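Skip to content
Home About the School Courses Student Work News Contact
Search this site Enter keywords Go

Keeping a Second Language after the Course Ends: A Study of Evening Learners at the Kivavico Language School

Final project report, Certificate in Adult Language Learning

Submitted October 23, 2021

1. Background

The Kivavico Language School offers evening courses in Portuguese, German and Polish to adults who work or study during the day. Most learners enrol for one course of twelve weeks. At the end of that course they receive a certificate of attendance and a short written assessment from their teacher, and for many of them contact with the school stops there.

Teachers have long reported that former learners who return after a year or more are placed at a lower level than the one they had reached. The school keeps placement records but had not previously studied them. This project was set up to find out what former learners do with the language in the months after a course, and which of these habits go together with keeping it.

The project does not deal with the quality of teaching. All three languages are taught from the same course plan, and the teachers who took part did so on the understanding that their own classes would not be compared.

2. Aims

The project had two aims. The first was to describe the habits of former learners in their own words. The second was to test a short programme of self-study, known within the school as the Koppel plan, with a small group of people who had finished a course and did not intend to enrol again at once.

3. Method

A written questionnaire was sent to 252 former learners whose contact details the school was permitted to use. Of these, 243 could be reached; the remaining messages were returned by the mail system. The questionnaire was in English and asked for free answers as well as choices from a list. Learners were asked when they had last spoken the language to another person, whether they read or listened to it, and what they would need in order to begin again.

From those who replied, 40 were invited to follow the Koppel plan. They were selected so that each of the three languages was represented and so that learners from lower and higher levels took part. Each was given a notebook, a list of recordings held in the school library and a weekly time for a telephone conversation with another learner of the same language. The plan ran for 4 weeks in September.

Before and after the plan, each learner completed the same spoken task. They were asked to describe their journey to work, and then to explain a problem with a delivery to a person playing the part of a shop assistant. The recordings were marked by two teachers who did not know which had been made first. Where the two marks differed, the teachers listened again together and agreed a mark.

Learners gave their consent in writing. Recordings will be deleted once the report has been accepted.

4. Results of the questionnaire

The free answers were more useful than the choices. A good number of learners ticked the box for "I still use the language" and then wrote, further down the page, that this meant reading a menu on holiday. The wording of the question was too loose, and any later study should ask for the most recent occasion and what was said.

Reading and listening were more common than speaking at every level. Learners of German mentioned television programmes most often, and learners of Portuguese mentioned songs. Several learners of Polish had family members who spoke the language, yet wrote that they still answered in English at home. One explained that her mother-in-law was quick to finish her sentences for her – kindly, she added – and that she had given up trying to reach the verb.

Learners who had gone on speaking the language nearly always had a fixed arrangement with another person. The arrangement might be small, such as a call on the same evening each week or a lunch with a colleague. Those without an arrangement wrote about good intentions. The word "rusty" appeared in a large share of the answers, including those from people who had finished their course only a short time before.

When asked what they would need in order to begin again, learners mentioned time first and cost second. A smaller group wrote that they were embarrassed. They did not wish to return to a class and be seen to have forgotten what they once knew. The school may wish to consider this point when it writes to former learners, as the present letter invites them to "pick up where you left off", and some find that they cannot.

5. Results of the Koppel plan

The plan asked for three short periods of work each week and one conversation. The conversations were kept up well. The notebooks were less successful, and many were blank after the second week. In the closing interviews, learners said that writing a diary in the new language felt like homework, and that they did not know whether what they had written was correct.

The recordings were listened to closely in the library at the learner's own pace, and a number of learners asked to borrow them. This was not possible under the present library rules.

In the spoken task, the teachers noted the clearest change in the second part, the conversation with the shop assistant. Learners hesitated less before asking a question and were more willing to say that they had not understood. Accuracy in grammar changed little. Verb endings in Polish and case endings in German remained as they had been at the start, and in a few recordings they were weaker, perhaps as the learners were now speaking more freely and for longer.

The first part of the task, the journey to work, showed hardly any change. The marking teachers suggested that it was too easily learned by heart. One learner gave the same account in both recordings almost word for word, with the same mistake in the name of the bus stop.

6. Limits of the study

The group was small and its members had chosen to take part. They were likely to be keener than the average former learner. There was no comparison group, so it cannot be said how far the change was caused by the plan and how far by the simple fact of doing the spoken task a second time.

The project depended on the telephone partners being well matched. Where one partner was much stronger, the conversation tended to move into English. Two pairs were rearranged after the first week for this reason, and the new pairs worked better.

The questionnaire did not ask about other languages. It became plain during the interviews that some learners had started a third language in the meantime, and that they mixed the two. A learner of Portuguese who had spent a summer with a Spanish textbook found this especially tiring.

7. Recommendations

The school is advised to offer each learner a conversation partner in the final week of the course, before the class separates. The names should be exchanged in class, and the first call should be arranged there and then.

The notebook should be dropped or replaced with something shorter. The Prusodik reading cards, which the school already owns, could be used in its place, with one card for each call. They give both partners the same topic and a few useful words.

The library should allow former learners to borrow recordings for a limited period. A small deposit may be needed.

Finally, the letter to former learners should be rewritten. It should state that forgetting is expected, and that a short refresher class is available without a test. The Pedeck room is free on two evenings and would be large enough. 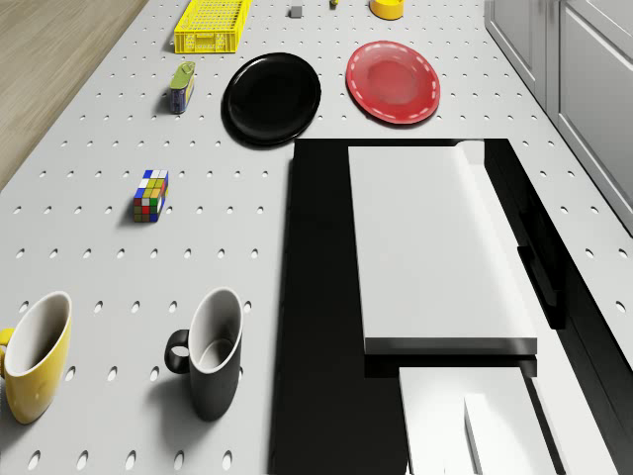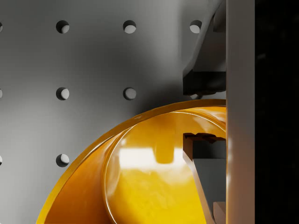

8. Response to the draft

Unathi Jacobs read the draft and agreed with the proposal on conversation partners, but asked that the notebook should not be given up too soon. In her view the learners stopped writing when no one read what they wrote, and a teacher's short note every second week might have kept them going. She also questioned whether the partners should be exchanged in the final week, when several learners are usually absent, and suggested the week before. The report has been left as it stood on the first point. On the second, the recommendation should be read as meaning either of the last two weeks.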